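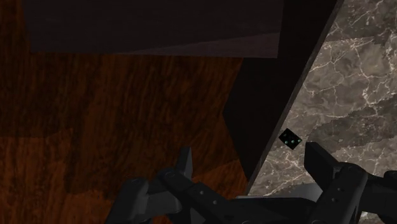 Nông Reservoir — shoreline and intake walkround, November
Done by: Ngọc Bạch
Second pair of eyes: Khải Phùng (left at the spillway, back for the lab bit)
Level at gauge board: normal for the month

1. Warning signs at slipway — OK
Both up and readable. Algae notice still the summer one, needs swapping.

2. Surface scum, north bay — FAIL
Green band along the reeds, paint-like, worse in the corner by the cattle drink. Wind had pushed it in. Dogs-on-leads notice put up before we left. Sample taken, bottle 14.

3. Surface scum, dam end — OK
Few flecks only. Water brown but that's the stream after rain.

4. Secchi depth off the jetty — NOTE
60 cm. Poor for this time of year. Khải P. read it again and got the same.

5. Inflow stream and farm ditch — FAIL
Ditch grey and smelly below the Ulon track. Looks like septic to me, not slurry. Phosphate strip went to top of scale so no proper number. Hằng Cao to ring the two houses up the lane and ask when tanks were last emptied.

6. Silt fence below felled plot — FAIL
Down in four places. Posts fine, mesh has come off the staples. Same as last time!!

7. Intake screen — OK
Leaves raked off. Bit of weed, no dead fish.

8. Aerator (Odier unit) — NOTE
Running but rattles. Guard bolt loose, did it up by hand, wants a proper spanner on it.

9. Lifebuoys and throw lines — OK
West one has a frayed rope end, taped for now. Replace before spring.

10. Bench, lab room — OK
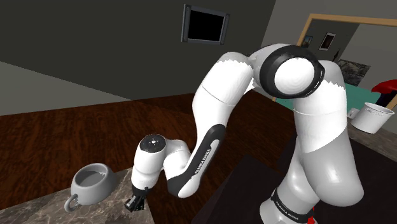 Lab room, worktop end.
Sample log up to date apart from bottle 14, added when we got in. Fridge temp written on the door sheet. Gloves low, medium only — Cúc Hồ ordering.

11. Eyewash and spill kit — NOTE
Eyewash in date. Spill kit seal broken, one pad missing, nobody had recieved a replacement.

12. Chlorophyll probe (Cemuser) — FAIL
Read 222 in tap water so obviously wrong. Wiped it, no better. Don't use the probe figures from this visit, go by the bottles.

To do first: items 2, 5 and 12. Khải Tô has the key for the ditch gate, ask him before going up. North bay to be looked at agian after the next calm spell.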